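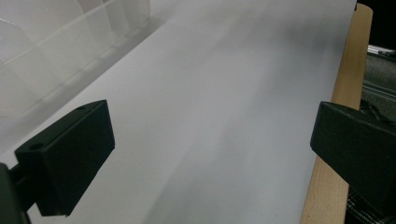 Jaws open over the white sheet, wooden strip on the right.

Skakberg hand gripper: left pad creeping out of line
Last updated: Sunday, January 18, 2026

Right, I've had this kit on the bench long enough to have opinions, and most of them are good, but the left finger pad has been driving me up the wall. I'm keeping the log in one place so support can stop asking me what I've already tried (sorry, Ludora, you've been very patient!).

The problem: I set both pads square, do a run of picks by hand, and by the end the left one has turned slightly on its mount. It still grabs big things fine. Thin card just pivots and slides out, though, and thin card is what I bought it for.

Ticket 784, what I've tried so far:

Took both pads off, wiped the faces, put them back. No change, apart from me losing a screw under the bench for half an evening.

Swapped left and right. The fault stayed on the left, so I'm fairly sure the pad itself is all right and it's something in the mount.

Reset the zero with the jaws wide open and nothing between them. The manual wants this done over a plain, flat surface, so I did it over the white sheet. Readout came up clean, and then 44 picks later it was off again. Grr.

Support (Catrin Rowlands, very helpful) reckoned the spacer from the first batch was a touch too thin and posted me a new one. It went in on Friday with a dab of threadlock. I've done 300 picks since and the pad hasn't budged, which I'm rather chuffed about. I'd still like the spacer mentioned in the manual, page 16 would do, right where it talks about fitting the pads.

Leaving the ticket open until I've had a proper go with the thinner card. If it slips again I'll post the readings.

Filed under: Grippers & Hand Tools, Known Faults, Skakberg

Comments

Wuveck: Same on mine, left side as well. Did they charge you for the spacer?

Delyth Parry: No, free, and it came in a normal envelope. Just quote your order number.

Oláh: How long did you leave the threadlock? I gave mine an hour and it crept again.

Delyth Parry: Overnight! I'd redo it if I were you.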